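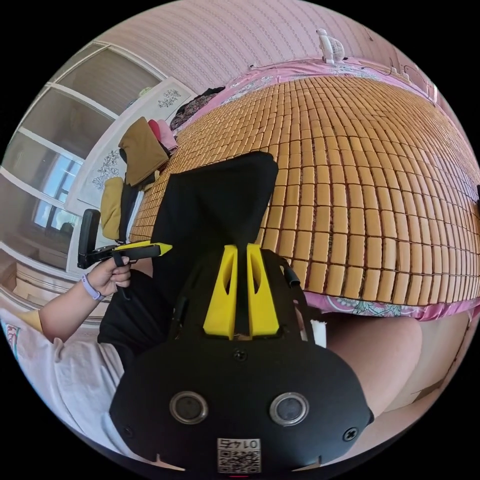 Okay, bedroom reset thread. I've been sleeping next to a laundry pile for most of February and tonight it goes.

Rule for tonight: everything lands on the bed first. If it's on the bed I can't go to sleep until it's dealt with. Works on me every time.

Also a lot of you asked about the tile mat after my last post. It's the Avora one, little squares all strung together, and I got it for the hot months and then just never took it off. So much nicer to fold on than a saggy comforter!

Set a timer for 30 minutes. My cousin Jhair Carhuamaca swears he can do his whole closet in 16 and I do not believe him.

Black stuff is the worst to sort. Everything looks the same in a heap, you have to pull each piece out and find the neck hole before you even know what you've got.

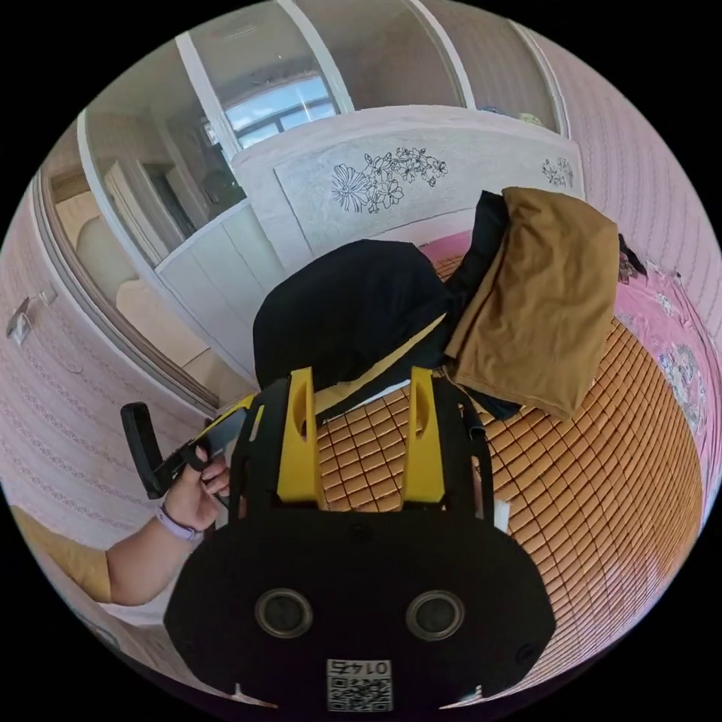

Browns and mustards are way easier – you can tell them apart from across the room, and they're basically my whole personality lately anyway.

How I fold: long side in thirds, then in half, then stand it up in the drawer. Thin stuff gets rolled. Sheets I just do my best and shove them at the back.

Found seven socks with no partner. They get one more month.

Drawer dividers next, if anybody has a favorite that isn't the flimsy kind please tell me!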